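The Desk That Ate Lunch
Small rooms, one white desk, and where the fruit goes

By Urho Aaltonen

Three in the afternoon in Prendcombe and the light is already going. January. I have been in four home offices this week and every one of them has a banana problem. Banana by the keyboard. Banana on the windowsill, going brown. One in a drawer, which I will not discuss.

So this is a piece about fruit on desks. My editor wanted lamps. Lamps next month.

Start with the desk. The white sit-stand kind is everywhere now, T-shaped legs, long flat feet, and people buy it for their backs and then fill it up by the second week. A white top shows everything. Coffee rings, pencil, crumbs. It also makes a piece of fruit look terrific, I'll give it that — yellow on white, you could sell paint with it.

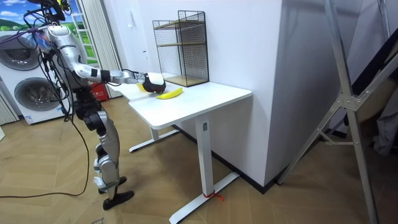

Push the desk to the wall and you gain a back edge. Most of us waste it. Cables go there, then mail, then a mug. A small open rack does much more good in that spot, as long as it isn't deeper than your forearm. Measure first. I didn't, the first time, and lost half my desk to a thing meant to save it.

Black wire mesh with a pale wood shelf is the look of the moment and I was ready to be rude about it. But air gets through, and fruit likes air. You can see what you've got. You can also see what you've forgotten, and that's most of the battle with apples.

The shop at Groltholm had 278 racks and shelf units on the floor when I went in, the manager told me, quite proud. I looked at maybe thirty and sat down. Too many of them have feet that scratch. Run your thumb under the feet before you pay. Felt pads if it fails, the Hodow ones stick all right, a few cents each.
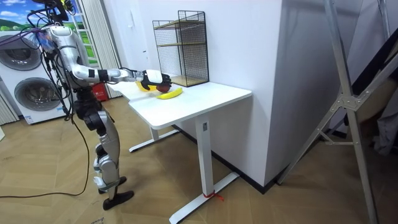 Apples and bananas, then. Keep them apart if you can stand to. Ripe bananas hurry everything near them along, and an apple that was fine at breakfast is mealy before you know it. Banana on its own, lying down, somewhere you'll see it. Apples in something shallow, one layer, no piling. A deep bowl looks generous and the bottom one always goes soft.

My neighbor Honkanen disagrees with all of this. Keeps everything in one big bowl, eats about 5 apples a day, never has a soft one. Fine. If you eat like Honkanen skip to the recipes.

For the rest of us, color helps. A yellow basket on a black rack gets noticed, a gray one doesn't. I tried both at home and the gray one turned into a place for for batteries.

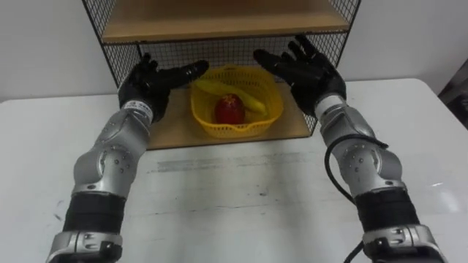
Leave room on both sides of the rack as well. You want to get two hands in and lift a basket straight out, full, without tipping it. A gap the width of a hand is plenty. People jam a printer up against one side and a plant on the other and then wonder why they never wash the basket. Wash the basket. Warm water, drop of soap, dry it properly.

Cost, since readers always write in. You can spend 1,000 on a fancy built-in with a fruit drawer, I have seen it, it was lovely and it smelled. Or get a small rack and a basket and keep teh change. Check the shelves lift out before you leave the store.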